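Office Diary, Grudex Music Desk
Entry for 18/07/2026

The desk opened at the usual hour and turned first to the summer listing of music videos. The working list stood at 40 titles this morning. By the close of the day it had been reduced to 21, and the remaining titles were returned to the general file, where they may be called up again for the fall listing.

The question of release dates took up most of the morning. Two entries carry a date in May on the label's own page and a later date on the video channel. It was decided that the date of the video shall govern in every case, and that the date of the song shall be noted beside it. The same rule was applied last year but was never written down. It is now entered in the house guide under "Dates."

The public vote closed at noon with 1323 ballots received. The leading title is the dance single from the Relliten label, followed closely by the ballad filmed on the Mirkberg ferry. The desk wishes to record that the ballad was placed low on our own first list and that the readers have judged it more kindly than we did. On a second viewing the long shot along the upper deck is very fine, and the entry has been rewritten to say so. The old text spoke only of the song's slow opening and did not mention the camera work at all.

A letter was received from Okabe, the video production house, asking that its director be credited ahead of the choreographer. The request was granted for the one video concerned. No change was made to the general order of credits.

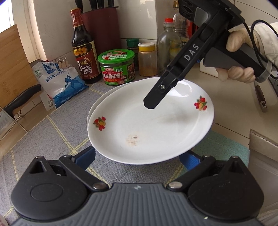
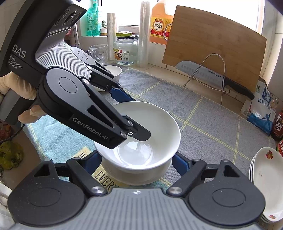

Plates and a large white bowl at the kitchen counter.

The afternoon was given to the written reviews. Each is to run to a single paragraph and is to speak of the video before the song. Several drafts did the reverse and were sent back. One draft compared a chorus to a summer storm, and another, by a different hand, did the same. The second has been changed.

There was a longer discussion of the Relliten single. The dancing is exact and the colors are strong, but the middle section repeats the opening with very little added. The desk was divided on whether this should be stated plainly in a piece that also announces the video as the readers' first choice. The sentence was kept, in shorter form.

The sound on the preview copy of the Mirkberg ballad runs slightly behind the picture. A fresh copy has been requested, and the review will be checked against it before it is posted. The remark about the singer's timing has been held back until then.

Matters carried forward: the spelling of two guest artists' names, permission for the still at the head of the page, and the closing note to readers, which remains unwritten. The listing is to be posted tomorrow evening.

The desk closed late.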